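Workshop notebook - small leather goods, card holders
November, bench 2, started after lunch

Carrying on with the pink holder. Aim is to settle the sleeve insert before any more covers are cut. Covers themselves are fine and I don't propose to touch the pattern again: single piece of salmon-pink leather, one line of pale stitching parallel to the edge, rim left raw. Raw rim goes slightly darker than the face. Gwilym Rees wants it dyed to match. I would leave it. Dyeing adds a step and the colour creeps under the stitching if the brush is too full, as it did on the Prostness batch.

Insert is a stack of clear sleeves, finely seamed at the edges, held down the left side on two translucent posts. Sleeve stock is the Zuvis film. It has a slight cloud to it when stacked, bluish, which the Lalness film did not, but the Lalness film split at the post holes and we stopped using it. A card can still be told by its colour and pattern through one layer. Through three layers I would not like to rely on it.

Points noted with the cover open flat and a pale blue bank card in the top sleeve:

Sleeves overhang the card towards the right and lap over the edge of the cover. Overlap is more than I drew. Either the sleeve comes in or the cover goes out, and it is cheaper to bring the sleeve in.

Lower end of the stack curls when pushed from below.

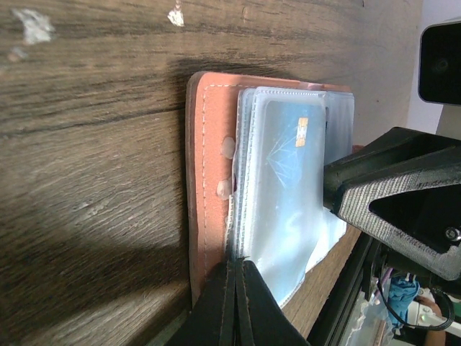 The curl matters more than the overlap. A sleeve that bends at the end instead of sliding or staying put will take a crease, and once film of this thickness has a crease the card catches on it every time. Options are a heavier film, a shorter sleeve, or a third post lower down. I am against the third post. It means another hole in the leather and another thing to line up, and the stack no longer fans out properly. Shorter sleeve first, then heavier film if that doesn't do it.

Posts: keeping the translucent ones. The heads stand a little proud of the stack, so the closed holder will not sit dead flat. Foulkes list a lower head in brass. Brass would mark the film, I think, and it would show. Not ordering any until someone has tried one on scrap.

Sorting. The cards used for fitting had been living in one heap in the drawer, so they now go in three small open bins in a row at the back of the table, two green and one white. One bin has the white card with red circles, the next the dark patterned one with white lettering, and the white bin has a blue card with white text. Please put cards back in a bin and not in the drawer. The heap is how the embossed one got scratched, and a scratched card drags in a new sleeve and gives a false idea of the fit.

Small white scraps on the table top again. They want clearing before leather goes down, face side especially. A dry brush is enough. No damp cloth near the salmon hide, it spots.
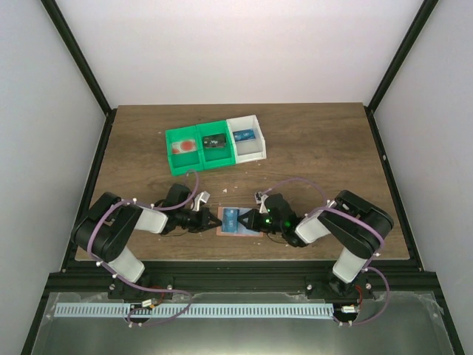 Does the sleeve need to be cut to the exact width of the card?
It needs a small allowance on the open side, or the card binds as soon as the leather is folded over. Cut it exact and it will feel right flat and wrong closed.

Film use, for the reorder: 40 sleeves left from the current roll once the bad ends are trimmed off. The full run needs roughly 3,000, so the order to Zuvis has to go in before the cover leather is cut. Gwilym has the account number. Ask for the same thickness plus a sample length of the next one up.

Still to do:
Redraw the sleeve shorter and narrower, post holes unchanged.
Make up 2 inserts to the new drawing, fit both to the same cover.
Open and close each by hand with cards in, check the post holes for whitening.
Decide on the rim dye. My vote is recorded above.
Find the small hole punch - the one on the rack is blunt and leaves a tag on the film.

Cover pattern stays in the flat file, second drawer, marked with the pink tab.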